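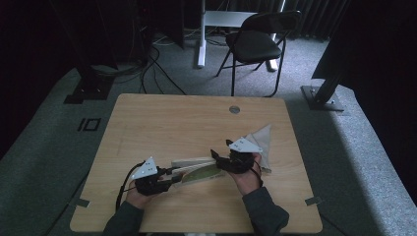
Genholm Boards and Cloths

README, version 3

Hi, and thanks for downloading this! It's a table of notes on wooden kitchen boards and the cloths people use on them: how they get wiped, turned over, dried, oiled, stacked and put away. I started it because I wanted to know why my own boards kept going wavy, and then it grew. If you only came for the file, it's boards.csv and you can skip to "What's in the folder."

What counts as a board

Anything flat and wooden that food gets cut on, served from or scooped up with. So cutting boards, bread boards, cheese paddles, pizza peels, those long skinny ones with a handle that only come out when there's company. Painted and printed ones are in too. I left them out of version 1 and Amerley Asamoah wrote to me (nicely, but at length) to say that half the boards in her kitchen had paint on them somewhere and she wipes them more carefully than the plain ones. She was right, so in they went. Plastic, glass and slate are out. I do have notes on plastic boards in a notebook and I may type them up one day.

What counts as a cloth

Dish towels, rags, flour sacks, old T-shirts, microfiber squares, plain cotton napkins that got demoted. Paper towels are recorded but only as "paper." Sponges have their own code because so many people go back and forth between a sponge and a cloth on the same board.

What's in the folder

boards.csv: the main table. 1792 rows, one row for each time a board was handled.
items.csv: one row per board, 460 of them, with length, width, thickness, wood if the owner knew it, and finish.
cloths.csv: same idea for the cloths, a lot shorter.
codes.txt: what all the little abbreviations mean. Please read this one.
old/: version 2, kept so that older scripts don't break.

The columns in boards.csv

board_id matches items.csv.
cloth_id matches cloths.csv. Blank if no cloth was used, which happens more than I expected.
task is one of wipe, turn, dry, oil, stack, hang, put_away.
start_side is whichever face was up at the start. I use A and B, where A is the side with the print or the groove, if it has one. If both faces look the same, A is just whatever the owner called the top.
hold says where the hands went: ends, long_edges, handle, flat, or mixed.
surface is what the board was sitting on: table, counter, sink edge, drying rack, lap. (Yes, lap. Four people in Kosholm shell peas that way and then wipe the board right there.)
cloth_state is folded, flat, bunched or hung. "Bunched" covers everything from a neat wad to a towel standing up in a peak by itself.
minutes is rounded to the nearest half.
remarks is free text and it's a mess. I fixed the spelling of wood names and left the rest alone.

How it was put together

Most rows came from people filling in a one-page form in their own kitchens. Sena Quartey designed the form, and she's the reason it fits on one page, because my draft ran to four. She also did a big chunk of the typing. The other 300 rows are from sessions I sat in on myself, at kitchen tables in Genholm and Kosholm, with a pad on my knee. Those are marked me in the source column so you can separate them. My rows have longer remarks and more "mixed" in the hold column. I think that's me being fussy and I don't think my hosts really handled boards any differently from everybody else.

Long boards were a headache. A person wiping a small square board mostly keeps it in one spot, but a long paddle gets spun, slid, tipped and held down at one end, and you can get five holds in under a minute. The rule I settled on is: write down the hold used for the longest stretch, and if you can't tell, put mixed. Version 2 used the first hold instead. Don't compare that column between versions!

Things I know are wrong

The wood column in items.csv is guesswork in places. Plenty of owners wrote "oak" for anything brown. I only corrected the ones I'd had in my own hands.

The oil task is thin. Most people oil a board once or twice a year, in October for whatever reason, and the forms didn't go out then.

There are 20 boards with no thickness. Those owners measured with a sewing tape and gave me the distance around the edge, and I couldn't work back from it.

Two households share the last name Amegashie and they swapped boards partway through. I've kept the board_id with the board, so you'll see it change kitchens. That is a real board moving house and you don't need to clean it up.

"Dry" means the person was drying it. It doesn't tell you the board was dry afterward.

What people have used it for

Granimeo, the little workshop that makes bread boards, looked at the hold column when they were deciding how far in from the end to stop the painted part. A cooking class used the remarks as reading practice, which tickled me. I've used it to settle on hanging my own boards from a nail, and they are a bit less wavy, though one of them was beyond help.

It would be a poor fit for anything about food safety. I never asked what had been cut on the boards or what soap got used, and I wouldn't want anybody reading cleanliness into a wiping time.

Names and addresses

No addresses in here, and households are numbers unless they asked to be named. If you spot something in remarks that gives somebody away, tell me and I'll pull it.

Using it

Free for anything you like, with a mention of Genholm Boards and Cloths and the version number. If you fix a row, send me the board_id and the old and new values in a plain email. Please don't send back the whole table with your changes somewhere inside it.

Next version

More oiling, the missing thicknesses if I can get those owners to find a ruler, and a separate code for bread peels. Sena wants to add rolling pins. We're still arguing about rolling pins.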